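Glaze book, February, Sunday, late morning

Opened the Buzatu at 10:40. Should have waited, top shelf still too hot for bare hands, used the gloves. Log number for this firing is 552, written on the clipboard too, and this time the cone pack notes are on the same sheet.

Cones: six down flat on the bottom shelf, six bent just right in the middle, barely leaning at the top. So the top is running cool again. Elements or the lid gap, don't know. Lid brick has a new chip on the front edge. Small. Put a dot of marker next to it so we can tell if it grows.

Tiles first, then bowls.

Satin base, no colorant, on Jomau white: good. Smooth, no pinholes, a bit stiff over the texture lines. Same base on the Jomau speckled: pinholes near the foot on every tile from the bottom shelf. Middle shelf clean. Top shelf underfired and chalky, ignore for color.

Satin base plus cobalt and a pinch of manganese: too blue. Pretty but not what Hendia asked for. They want a dinner set that goes quiet under food. The manganese isn't doing much at this level. Next line blend goes down on cobalt and up on manganese, and maybe a little iron to dirty it.

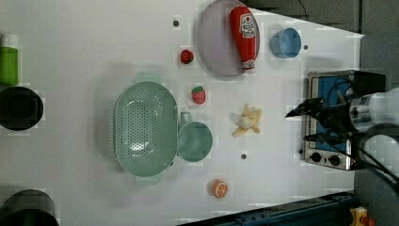 Line blend plan for the next round. Keep the base fixed, one big batch of 3000 g dry, sieve it all at once and split it wet so the base can't wander between cups. Colorants weighed seperately and wetted before they go in. Last time dry cobalt went straight in the cup and every tile has blue freckles. For the target I'm done arguing with paint chips, they look different every hour of the day. Using the round plate, the lavender-gray one that had the ketchup bottle lying across it. Grayer than our tile by a long way, and you can see how it holds up next to a hard red, which is the whole question for Hendia. Our current blue goes purple and sour next to red. Raised rim on that one too, so worth looking at how the color reads where the form turns up. Put a test tile beside it on the white table, then again by the window, and write down both.

Bowls. Two of the small ones have hairlines starting at the foot ring. They don't go through, but they ping dull. Not a glaze fit crack, edges are sharp and the glaze didn't heal over, so it opened on the way down. Went back through the controller log. We came through 573 C way too fast on cooling, lid was propped early. That was me. Quartz inversion, everyone knows it, I know it. New rule for myself: lid stays shut and peeps stay in until the readout is well under that. Writing it on tape on the controller.

The big bowls are fine. Thicker foot, or they were in the middle and lost heat slower. Can't separate those from one firing.

Absorption test on the unglazed bars, boiled and weighed. Jomau white is tight enough. Jomau speckled is not, it drank more than I'd like for something that will sit in a dishwasher. Could be the top shelf again. Bars from the middle only next time, or I'm just measuring the kiln.

Feldspar: the bag from Altatano ran out during the last mix and I topped up from the new one. New bag is a shade pinker and clumps more. Melt button test before trusting it — same weight of each, side by side on one tile, middle shelf. If the new one runs further, that explains the pinholes clearing up on half the tiles and the drips on the others.

Weighed the drips off the catch tray, for what it's worth. Nothing useful.

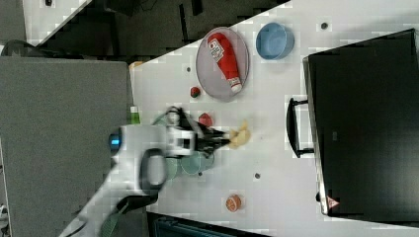 Back to the base recipe. What I want is the same melt with a little less gloss coming up on the thick parts. Options are more kaolin or a slower cool at the top. More kaolin is cheap to try. For the small test batch that means 98 g kaolin, up from what's on the card, and the silica comes down by the same amount. Card is NOT updated yet, don't mix from the card. I'll do it after the tiles come out.

Also try calcining half the kaolin. The last bucket crawled on the inside corners of the square dishes and it looked like shrinkage, cracked like mud before it ever got in the kiln. Bisque plates at the back of the shelf can go in the bisque load anyway.

Specific gravity on the big bucket was low when I came back to it. Someone rinsed a sieve into it or I left the lid off and then overcorrected, either way it's thin. Let it settle, pull water off the top, keep the water in a jar in case. Do not add dry glaze to fix it.

Dip times. Three count on the plates, two on the cups. Cups held for three ran off the foot and I had to grind one off the shelf. Shelf needs wash again, there's a bald patch at the front left the size of a saucer.

Food marking: ran a steel fork over the satin, hard. Gray lines. Came off the white tiles with scouring paste, mostly came off the blue ones, would not come off the chalky top shelf ones at all. Hendia will ask about this so do it properly on the new blend, glossy tile next to it for comparision.

Lemon slice left on overnight on one satin white and one blue. Checking those tomorrow morning before anything gets washed. They're under the upturned bucket by the sink. LEAVE THEM.

To order: cobalt, cones, kiln wash, one more sieve (80 mesh has a hole in it, patched with tape, the tape is already lifting).

Next load is bisque only. Slow up, lid shut, walk away.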